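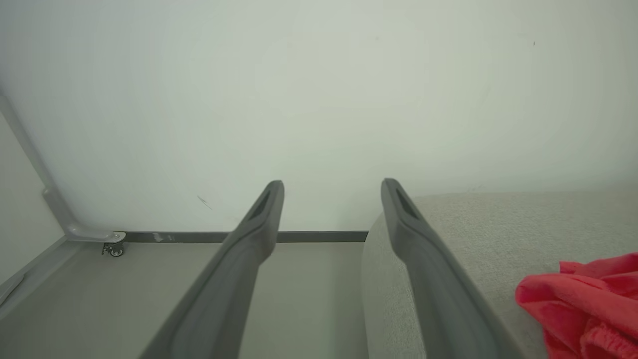

4. Seasonal records in the small label catalog

4.1 When the work begins

The labels in our study do not treat the holiday record as a normal album that happens to come out late in the year. The calendar is different from the first day. For a normal album, the singer brings songs, the label listens, and the release date is decided when the recording is nearly complete. For a holiday album the date is known before there is any song. All 19 labels told us that October is the month when the record must be in the shops, and most of them count backward from there. The songs are then chosen to fit the time that is left, which is often short if the singer is also on tour in the spring.

We asked each label to send us the track lists of all seasonal albums in its catalog, including reissues. After removing the doubles we had 677 tracks. A track was counted as a double only when the same recording appeared again. A new recording of the same song by the same singer was kept, and this happens more often than we expected. Several country singers in the material recorded the same carol two or three times in their life, in a lower key each time. Nilmini Seneviratne did the coding of keys and tempos, and a part of the list was coded again by Kasun Jayawardena to check the agreement. The places where they did not agree were nearly all waltzes, where it is hard to decide if the beat is felt in three or in one.

4.2 Old songs and new songs

We divided the tracks into three groups: carols and hymns, popular standards, and songs written by the singer or for the singer. The third group is the smallest one but it gets the most attention from the labels. In the interviews the word "original" was used with some pride, and two labels mentioned it in the first line of their press text. At the same time the same labels put the original songs mostly in the middle of side two. The opening track is nearly always a standard, and the last track is nearly always a carol, usually slow and with few instruments.

One exception is the catalog of Lamach, a family label from the Dekport area. On its holiday records the title song is always an original and it always stands first. Shafiq Bandara, who has been responsible for the catalog at Lamach since his uncle retired, explained this with the radio and not with the record itself:

"The station gets the disc with forty others. They play the first song, maybe half of it. If it is the same song that the forty others have, why would they play ours?"

This is a reasonable argument, but we could not confirm it from the playlists. The station at Craddock kept written lists of its December programs, and the Lamach title songs are found there less often than the carols from the same albums. It can be that the listeners asked for songs they knew. The lists do not show which songs were requested and which were chosen by the presenter, so we leave this question open.

4.3 The number of copies

A small label has to guess the number of copies early, and a wrong guess costs more than with a normal album. A normal album that does not sell in its first autumn can sell in spring at concerts. The holiday album goes into boxes in January and comes out again in the fall - if somebody remembers where the boxes are. The usual first pressing on vinyl in our group was 500 copies. Some labels said they would like to press fewer, but the price for one record becomes too high. 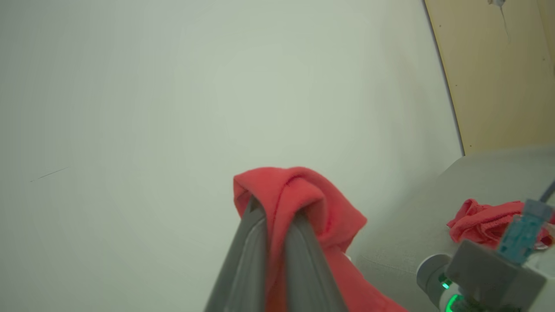
Piyumi Haque

Figure 4. Red cloth over two gripper fingers, with a pale wall behind.

The pressing plant has its own calendar, and the labels must follow it. Vastow, the plant used by most of the group, closes its list for seasonal orders in early summer. After this date an order is still accepted, but without a promised delivery. In our six long interviews the plant came up every time, although we had no question about it. One producer described how the test pressings arrived on a Wednesday and had to be approved the same evening, while the singer was in another time zone and could hear the record only through the telephone. She approved it. The record has a fault on side two which collectors now use to recognize the first pressing.

The digital release makes these problems smaller but does not remove them. The labels still want all formats to come out on the same day, so the slowest format decides for all. Only three labels have released the digital version first, and two of them went back to the common date in the next year. The reason they gave was that the press writes once about a holiday album, and when the vinyl arrived there was nothing left to write.

4.4 The second year

A holiday album can be sold again each year, and this is the main economic reason to make one. We found that the second year is the weak point. In the first year there is news, and after several years the album can become a habit for the family that owns it. Between these two there is a period in which the label has to pay for attention again and the singer is already busy with other material.

Prasanna Talukder, who read an earlier version of this section, suggested that the reissue with one added song is an answer to this problem. Our material supports him in part. The added song is found mostly on reissues from the third year or later, and mostly where the singer had moved to a larger label in between. For the smallest labels a new recording costs too much for one song. They prefer to change the sleeve, or to offer the old stock together with the newest normal album at the concerts before the holidays.

How the buyers understand such an offer is a different matter, and we come back to it in Section 5 with the answers from the concert survey.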